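Visit report: rules for simulated table-top tests, Henel site, Drorkwood

27 November 2020

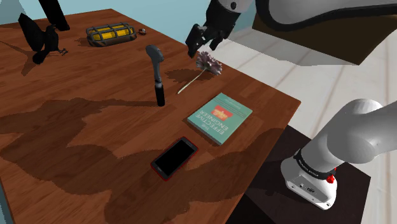
We went to Drorkwood to find out how Henel writes and keeps its rules for robot arm tests that are run in simulation before anyone goes near a real arm. Our own group has been doing the same kind of work without much on paper, and we wanted to see what a written set looks like when people use it daily. The visit took most of a day. There was a talk in the morning, then time at the desks, then a short walk through the hall where the real arms stand.

The rules are kept in one document of 4 pages. An earlier one was much longer and was cut down in July after staff said they had stopped opening it. What is left is split into setting up, running, and writing up.

Setting up took the most time to explain. Each test scene has a table, an arm fixed beside it and a set of loose objects. The rule is that the objects must be mixed. In the scene we were shown first, a flower stood for the thin and awkward shapes, a phone and a book for the flat ones, and an upright hand tool with a slender neck for things that might tip. There was a black bird figure in it as well, with one wing raised. The staff like to have at least one shape that has no obvious place to hold it.

Objects may not be moved by hand once a scene has been saved. If somebody wants the book turned the other way, they save a new scene under a new number. Henel had 675 saved scenes on the day we came, and each has a short note with it giving the reason it was made. We read a few of these notes. Some were good and some said only "as before, more shadow".

Shadows have a rule of their own. A scene has to be tested under more than one light setting, and at least one of them must throw broad dark shadows over part of the table top. We asked if this was needed for every task. The answer was that it is easier to do it always than to argue about it each time. The same goes for table surfaces, where a top with strong grain has to be used as well as a plain one.

For running, the main points were these:

Every task is run 40 times with the same settings before a result may be quoted.
The gripper has to start clear of all objects, and the start position is saved with the scene.
Any contact with an object that is not part of the task is recorded as a fault, even if the task is finished.
Settings may not be changed part way through a set of runs.

The third point caused some talk in our group. We have been recording side contacts as a remark, which means they do not show in our totals. Henel used to do this too and changed over when they began sharing results with Mikuš, who build the fixtures for the real arms and wanted the faults in plain sight.

Writing up is done on a single form. It asks for the scene number, the software version, the light setting, the number of runs and the faults. A result from simulation must be marked as such at the top of the form, and it may not be put in the same table as results from a real arm. A second person signs the form. We saw one that had been sent back 3 times for a missing version number.

In the hall we were asked to stay behind the yellow line and to leave bags in the lockers. The step from simulation to real arm has its own sheet, which covers speed limits for the first runs, who holds the stop button and who may be inside the fence. We were allowed to read it but not to take a copy. It refers in several places to a longer site procedure from Ernesov, which we did not see.

Points for us to follow up: the fault rule, the separate tables, and some way of numbering scenes. Henel will send the blank form and the setting-up page. We have offered to send our list of objects in return, once the names in it have been tidied.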